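Thread on a fault we had on the two-arm cell in July. Writing it up while I still remember the order of things.

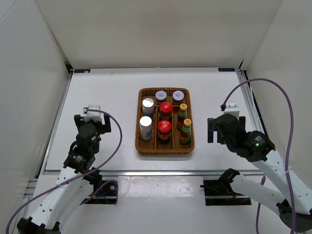 Both arms at the condiment basket. Jars at the back, sauce bottles on the right.

1/ The cell packs and unpacks table condiments. Two arms share one basket, and the gripper cables run outside the links with cable ties holding them. Pullmont supplied the arms. Bedberg did the integration and the enclosure. I look after it day to day.

2/ The fault: during a pick, the right gripper stopped reporting its finger position. The arm kept moving. It closed on a sauce bottle, lifted it, then opened above the basket because the controller read the grip as "not started" and went back to the beginning of the routine.

3/ The bottle fell on the rim of the basket and rolled off the front of the table. It was glass. The cap held but the neck cracked, so we had sauce on the floor and glass in the rail. No one was inside the enclosure and no one was hurt.

4/ First thing I did was hit the stop. Second thing was write down what was on the screen. Please do the second one. The error text clears on restart and the log we had at the time only kept the last 200 lines, which at our rate is not even a full pick.

5/ I assumed software. We had changed the grip force for the bottles the same morning, so that was the obvious suspect. Put the old value back, ran it with empty plastic bottles, and got the same dropout after lunch. So it wasn't the force setting.

6/ Next suspect was the gripper itself. Swapped left and right. The fault stayed on the right side. That cleared the gripper and pointed to the arm wiring or the cable.

7/ Edileuza Andrade came over from the Magalhães site to help. She moved the right arm by hand with the drives off while I watched the signal on the laptop. With the wrist turned all the way in, toward the far side of the basket, the signal dropped. Turn it back, it returned. We did it enough times to be sure.

8/ The cable loop was too short. It had enough slack for the front of the basket and not enough for the back corner. Every reach to the back pulled on the connector at the gripper housing. One pin had worked loose. You could not see it from outside, and the plug felt tight when I pushed on it.

9/ Why it showed up when it did: the small jars used to be at the front. We moved them to the back section when the layout changed, so the right arm started making a reach it had hardly made before. The layout change was signed off as "no effect on motion." I signed it.

10/ Fix, part one. New cable, longer loop, tie moved down the link so the bend is spread over more of the cable. We then ran the full reach in slow mode, every corner, with a hand on the stop.

11/ Fix, part two. Lost gripper feedback now stops both arms where they are and keeps the fingers as they were. It used to be treated as a warning. An arm holding something should not go back to step one on its own, and I should have caught that in the first review.

12/ That second change has a cost. If a jar is in the fingers when it stops, a person has to go in and take it out. We wrote a procedure: drives locked off, one person holds the jar, the other opens the gripper from the panel. It takes 2 people. Don't try it alone with glass.

13/ We also added a cable check to the start of the shift. Look at the loop at full reach, look at the ties, wiggle the connector with the signal page open. If the reading flickers, the cell stays off.

14/ After the repair it ran for 24 hours with plastic bottles before we put glass back in. No dropouts. I've left the plastic set next to the cell so it gets used again after the next layout change.

15/ Still open: Tusteck makes a connector with a locking collar that should fit the housing. I've asked for a pair to test. If it adds too much weight or hits the wrist I'll say so in this thread.

16/ A couple of people asked if the left arm has the same problem. It has the same cable type but doesn't reach as far in this layout. We replaced its cable anyway during the same stop. The old one tested fine.

17/ If you run a similar setup with outside cables, check the loop at your worst reach, with the tool turned to its worst angle. I had only ever checked ours with the arms parked.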